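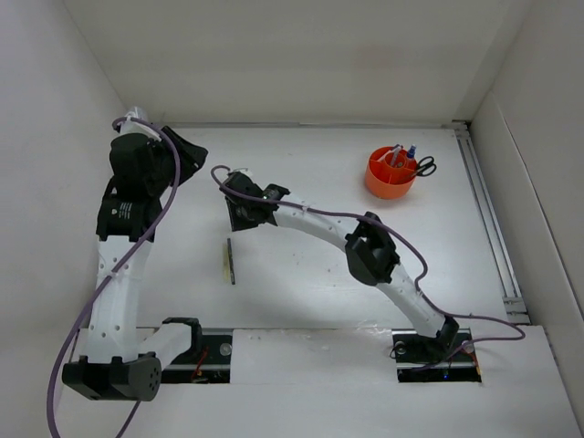
Nahuel Painemal wrote in to ask why his markers die in a month when he hardly uses them. Nine times out of ten it's the cap. Or how they're stored. Or both. So, a quick page on pens, markers and the stuff that lives on a work table. In no order, typing fast.

CAPS
Push till it clicks. Every time. A cap that's resting on there is no cap at all. Cap cracked? Swap it with one off a dead marker of the same make before you bin the dead one. I keep a jar of spare caps, looks silly, use it weekly.

STORING
Double-ended ones -- flat. Always flat. Whiteboard markers flat too if you can. Paint markers flat, and shake before use with the cap ON (ask me about the curtains). Ordinary ballpoints, who cares, any way up.
Not on the windowsill. Not on top of the radiator. The drawer next to the oven is a bad drawer for pens and also for tape, candles, glue sticks.

DRIED OUT FELT TIPS
Water-based: dip the tip in warm water for a few seconds, blot, cap on, leave overnight lying down. Works maybe half the time.
Permanent: same thing but rubbing alcohol, just a little in a bottle cap. Window open. No candles going.
If the tip is mashed flat, try pulling it out with tweezers and turning it round. Some have a good end hiding inside. Some don't come out at all, dont force it.

TEST POT
One mug for "not sure". Anything that skips goes in there. End of the month, try them all on scrap paper, keep or toss. Takes as long as the kettle.
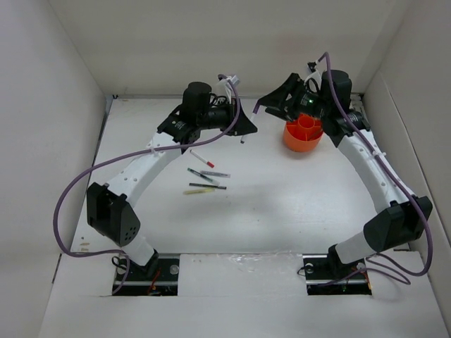 What about marker on the table itself, someone asked under the March page, she had permanent black on a white top and had already been at it with the scouring side of the sponge. Put the sponge down! Scratches hold ink and then you never get it out.

Go in this order:
Dish soap and warm water, soft cloth.
Then scribble over the mark with a dry-erase marker and wipe right away. Sounds daft. The solvent lifts the old ink.
Then rubbing alcohol on a cotton ball, dab, don't rub it around. Test somewhere hidden first, specially painted or varnished tops. Wipe with water after.
Baking soda paste is last resort and only on hard glossy surfaces. Gentle circles.
No nail polish remover on plastic. It melts teh finish.

ON CLOTHES
Paper towel underneath, alcohol from the back of the fabric, keep moving to a clean bit of towel. Rinse cold. Check before the dryer -- heat sets whatever is left.

LABELING
Masking tape for the fridge and freezer, permanent marker, write on the tape BEFORE you stick it to anything cold. Date plus what it is. "Soup" is not enough, I have eaten 400 ml of what was gravy.
Glass jars: write straight on the glass, comes off with alcohol later.
Paint cans: on the side, never just the lid. Lids get swapped. Room, color name, how much is left. Mine says hall, 500 ml, and that saved me buying another.
Extension cords: tape flag at the plug end, say what it's for.

SCRAP PAPER
Old envelopes, cut open, bulldog clip, hang by the phone. Done.

More on glue next time, send me your stuck lids.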